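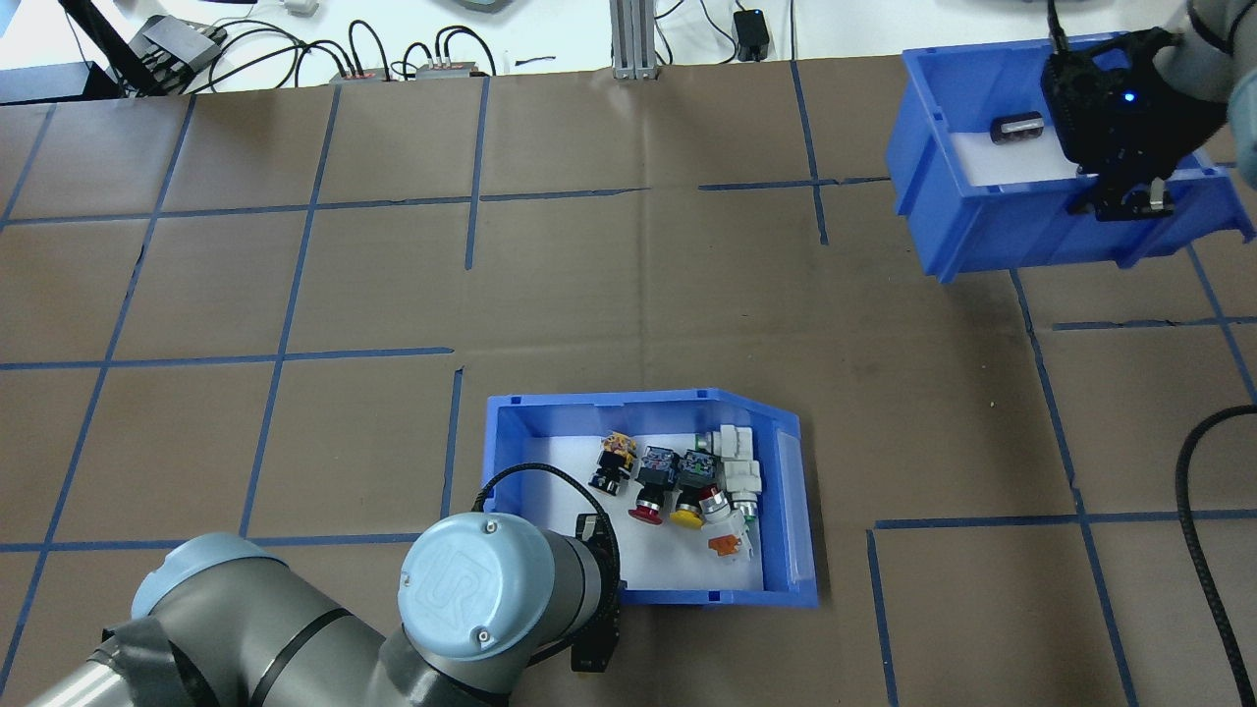
Sorting cell at the Buvik open day, two robot arms and the blue bins

millrat220
Went to the Buvik open day in August and figured I'd write it up, as a few people here asked. They had several cells going but I spent most of my time at the pushbutton one. Pieter Radebe ran the demo and took questions the whole time. The bins hold loose panel parts - pushbuttons, contact blocks, that kind of thing - and the arms handle both the parts and the bins.

He said the Halia software does the planning and they have logged 2764 picks on this setup since spring. Cycle time was 11 seconds a part.

ktorrance
11 seconds is slow. Our guy at the bench beats that with a coffee in his other hand. What's the point?

millrat220
I asked him more or less the same thing. His answer was that speed comes later and right now they want it to cope with mixed parts lying any which way.
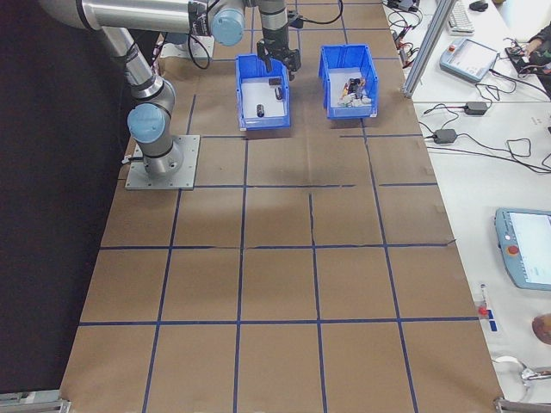
The tape grid is for setting out the bins between runs. Someone picks a square, puts the bin there, and they run it again. I asked if the arm needs the tape and he said no, it's for the people.

Ndlovu_fan
Did they say what happens with a bad grip? We looked at an Ultska cell last year and it would stop and wait for an operator every time.

millrat220
He said it tries again twice and then moves on to the next part. I didn't see it give up on one while I was there, but I only stayed for part of the afternoon.

ktorrance
Retrying twice at 11 seconds each. Still not sold.

dov_p
I was there in the morning. I don't agree that speed is the issue. We do 1000 mixed parts on a good day and the trouble is finding anyone who wants to sort them. If it ran overnight I'd take slow.

ktorrance
Overnight with no one watching it? Did he say it could do that?

dov_p
No, I didn't ask. Parking was bad too, get there early if you go next year.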